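Wereck opens clothes sorting corner in Trurkside

TRURKSIDE, January – Wereck, the clothing reuse shop, is pleased to announce its new sorting corner with a white table and walls painted in waves of coral, pink and lavender. Residents can bring clean shirts, sweaters and trousers in one bag, up to 6 pieces per visit.
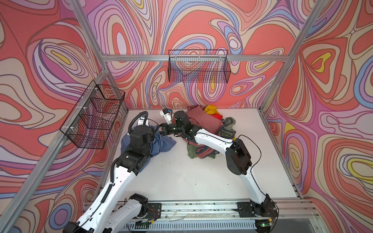 Folding before the shelf

Every garment is checked for stains, folded and given a price tag. "Shirts take the most patience, and a checked one shows you at once if the fold is not straight," said Vasylyna Stasiv, shop manager. 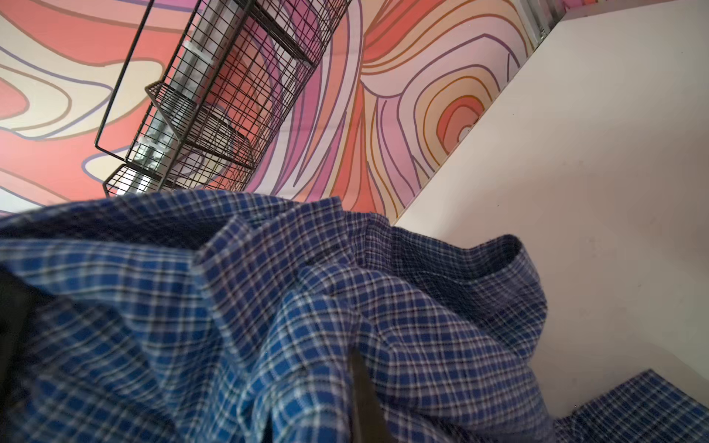
Blue plaid shirt in the sorting corner.

Clothes are accepted until 4 p.m. Press contact: Rhys Goodwin, Wereck.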